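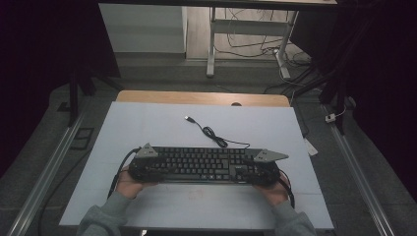 *Fig. 2. Keyboard held at both ends over a pale board.*

## Unit 2: Reading a Venue Pitch

Hotel sales copy says "perfect for weddings and events." Perfect for how many guests, and on what terms? Treat every adjective as a question for the sales office.

**Case: the Vustby atrium**

The brochure promises receptions for up to 2000. Yolanda Szabo asked for the floor plan and found that the number counts standing guests across the atrium, both terraces and the lobby – while the lobby stays open to other hotel guests. Seated dinner capacity is not printed anywhere.

Check before signing:

- Is the room rental waived, or moved into the food minimum?
- When does the music have to stop? Trakarby's contract says 21:00, its website says "late."
- Who pays if the ballroom is swapped?

Mohsin Ansari's reading (in the packet) defends package pricing. I don't buy it, but read it anyway.

For next class: compare the Gökçe and Nata quotes line by line. Bring the service charge wording.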